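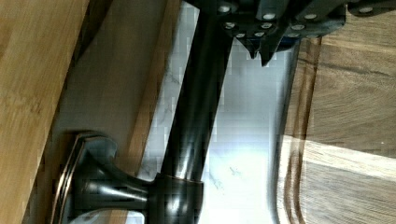
Section 4. Wrist camera and first moves on the worktop

Do this after the arm is clamped and the base bolts are tight (section 3). Allow an evening. If you're building the Aler arm with the Prado gripper your wrist view should have both fingertips in it, same as mine by the tap, where the two tips hang down just to the right of the column. If you can only see one tip the camera bracket is twisted. Loosen, turn, nip up again. Don't force it.

4.1 Wrist camera

1. Power off at the wall. Not just the software stop.
2. Fit the bracket with the 2 short bolts from the Brernatel bag. Long ones foul the finger motor.
3. Run the lead down the outside of the arm. Leave a loop at every joint.
4. Power on, open the viewer, check for both tips.
5. Save the view as "wrist home". You'll want it again when something gets knocked.

Note: shiny things. Polished metal and pale stone in full sun will wash the picture out. Pull the blind or fix the exposure by hand, auto hunts about and never settles. I leave mine at 734 in the viewer, yours will differ.

Note: blocky picture means the link is struggling. Try the other USB port before you start buying leads. I bought two leads.

4.2 Marking no-go areas

Taps, kettles, anything plumbed in. The arm doesn't know what a tap is and will happily lean on one.

1. Put the arm in hand-guide mode (hold the grey button, keep holding it).
2. Walk the gripper round each thing you want left alone, a hand's width clear.
3. Press Mark at each corner. Four is enough, it joins them up.
4. Set the height. Go over the top of the tallest part, not level with it.
5. Save, then drive slowly at the edge of the area with one hand on the stop. It should refuse. If it doesnt, go back to step 2.

CAUTION: no-go areas are stored from the base. Move the base even slightly and they are all wrong. Re-do the lot.
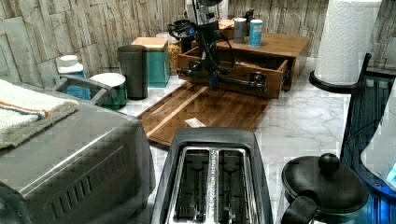

4.3 Drawer test

Small wooden drawer, light, nothing in it. Doesn't need to be a nice one. It's the best first job because the drawer tells you straight away if the arm is pulling crooked.

1. Start with the drawer part open.
2. Bring the gripper down at the front panel, slow speed. Watch the cables on the way down, they like to snag.
3. Close the fingers on the panel. Force limit at 1340 to start with. Any higher marks soft wood.
4. Pull straight back a little. Stop. Look.
5. If it sticks, the wrist is off square. Open fingers, back away, correct, try agian.
6. Push shut with fingers closed.
7. Record the run once it goes smoothly, then play it back at half speed.

CAUTION: keep tins and jars off the top of the drawer unit until you trust the playback. Clear glass well out of reach. Same goes for your own fingers.

Note: if the unit slides about instead of the drawer, put a bit of rubber mat under it. Damp cloth does at a pinch.

4.4 If it stops dead

Error 2296 is the joint limit. Hand-guide it back towards the middle and clear the error. Comes up a lot when the base is too close to the work.

No error and no movement: check the stop button isn't still pressed in.

Fingers buzzing: force limit too high, or the Gultia driver board has the old settings on it. Reload them from section 2.

Corrections to Hnat Harasym please, by the parts list page. Section 5 (two-handed jobs) should be up in November.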